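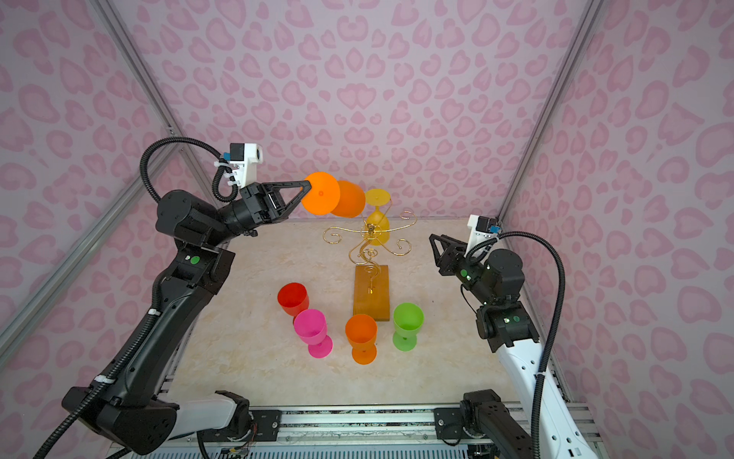

Galindo open day, anyone else go?

dmn_contreras
Posted 9:14 pm
Went to the Galindo thing in April with my brother-in-law, who was promised lunch. Lunch was a granola bar. The robots were better than the granola bar.

The station I stuck with was the one hanging plastic wine glasses on a gold wire rack. Two arms, cheerful colors, wallpaper my niece would have fought for at age six. I stood there for most of an hour and I'd like to know if I'm the only one who found it gripping. No pun, leave me alone.

satby_lurker
Posted 9:31 pm
I went. I lasted four minutes. My dishwasher also handles glassware and it doesn't need a parking permit.

dmn_contreras
Posted 9:40 pm
Your dishwasher has never hung anything on a hook in its life.

FTalukder
Posted 9:52 pm
The hook is the whole point, I think. You have to bring the glass in sideways, get the stem past the curl of the wire, and let go at the right moment. I can't do that with my own rack at home after one real glass of wine, let alone a plastic one.

satby_lurker, did you stay for the part where they talked about the operator? There's a person in a VR headset behind the glass. I walked right by them on the way in and took them for somebody on break.
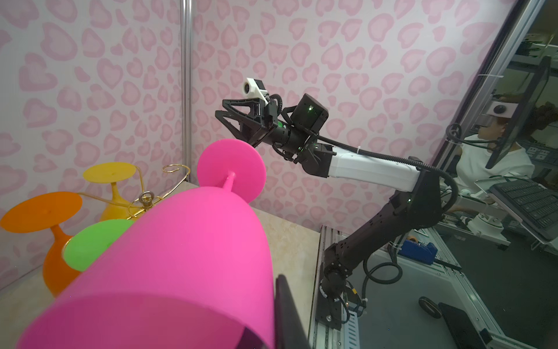 What got me was how little the operators have to go on. Crisóforo Bautista (he did the talk at our end) said new people always reach too far at first and spend their first morning knocking things over. His own first morning was bad enough that they gave him a certificate.

satby_lurker
Posted 10:05 pm
So it's a puppet show. The flyer said "see automation at work."

FTalukder
Posted 10:11 pm
It's a puppet show now. They record it and the arms are supposed to learn from the recordings. He said they had 2,476 saved runs of this one job.

satby_lurker
Posted 10:13 pm
2,476 rounds of putting away the good crystal and it still needs a babysitter. I have raised teenagers on less.

leo_salinas
Posted 10:48 pm
I drove 219 miles for this, so I'm required to have an opinion. Mine is that the flyer oversold it and the demo was fine. Both things. If they'd written "watch a patient woman hang up cups by remote control" I would still have come, and I'd have brought a folding chair.

Also the Draltivura booth by the restrooms had better snacks. Pretzels, the thick kind.

dmn_contreras
Posted 10:55 pm
There were PRETZELS?

ShaguftaK
Posted 11:20 pm
Disagree with Leo on "fine." I asked how it would do with actual glass and got a long answer about plastic. Fair enough, I wouldn't hand it my wedding set either, but that's the question everyone in Gamstead is going to ask if they bring the show here.

leo_salinas
Posted 11:26 pm
Did you ask Bautista or the tall guy? The tall guy answered everything with "great question" and then left.

ShaguftaK
Posted 11:29 pm
The tall guy.

satby_lurker
Posted 11:34 pm
Is the Gamstead one confirmed? Asking for the pretzels.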